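Nov 18, 2023

Sourdough starter, batch 3. Kári says a notebook is for results, so the result first: it smells like nail polish and I have stopped taking it personally.

Fed at 8:15 with 35 g rye and 35 g water, kept 70 g of the old stuff. Jar went on the shelf over the radiator, which Bjartur calls the tropics. Rubber band at the starting level. By noon it had risen a finger's width and then sat there like a man waiting for a bus.

Batch 2 (the Bayram flour) did better on less attention. Batch 1 we do not discuss. The Nellico flour is finer and costs more, and so far the money has bought me a smoother paste.
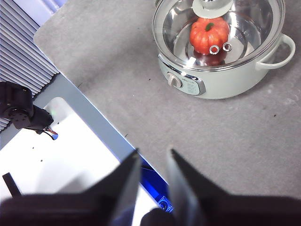
Mint pot, lid on, pumpkin inside.

Checked again at 5. A few bubbles along the glass, none on top. Kitchen at 70 F by the wall thermometer, though that thermometer has also read 70 in March with the window open. Need a second one before I blame the flour.

Plan: two feedings a day from now on, bottled water for one half and tap for the other, separate spoons. Kári wants a float test at hour 13. That is one in the morning – he has kindly offered to let me do it.

Still to buy: rye, jar lids, tape that sticks.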